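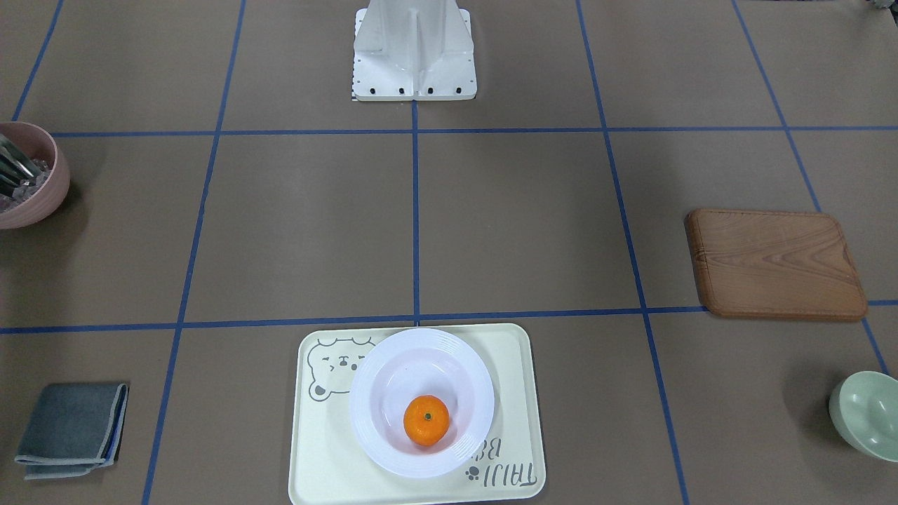
Saturday, open day at Helach. Notes for the bench log.

Doors at 10, first group at our table before I had finished my coffee. Niilo Honkanen ran the talking, I ran the cell. Finn Görtz from Rothe came by early and stayed through two groups, mostly asking about the tape.

Layout same as the Plindach visit: blue tape grid on the brown top, kitchen things spread over the sections. Tray with the plate and mandarin in front, cutting board to the right, gray cloth to the left. Visitors picked the object and the section it should end up in. Kids all wanted the mandarin. Adults asked for the cloth, I think because they expected it to fail.

Five runs in the first session. Two stopped by me, both on the cloth. The approach was too high on one and I didn't like the wrist angle on the other. Dropped the approach speed after that and left it there for the day. 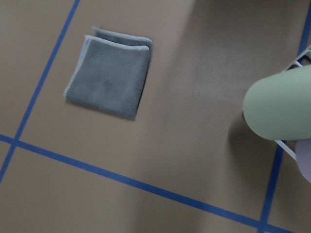
Why is the cloth harder to pick up than the mandarin?
It lies nearly flat, so the fingers have very little to close on, and it changes shape as soon as they touch it. The mandarin keeps its shape and stands well clear of the table.

That came up in every group, so it should go on the Flurov handout. Niilo's version ran long and people started looking at the next table.

Other things asked: does it know what a mandarin is, what happens if you move the plate halfway through, how much does it cost. Niilo took the last one.

Finn's point about the tape is fair. The grid is for us and the visitors, to talk about where things go, but people assume the robot is following the lines. Put a line about it on the sign. He also thinks the sections could be smaller. I'd leave them, since the kids could call them out easily.

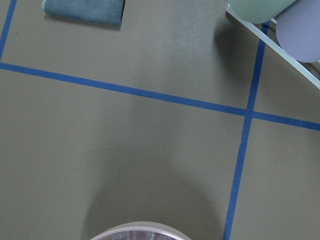
Wrist view, gray cloth at upper left, arm shadow across the lower sections.

Shadow is worse than on weekdays with the hall lights all on. Try the side lamp before the next visit.

To do: sign text, handout, new tape for 6 places where it's lifting. Niilo has the list of schools that want to come back.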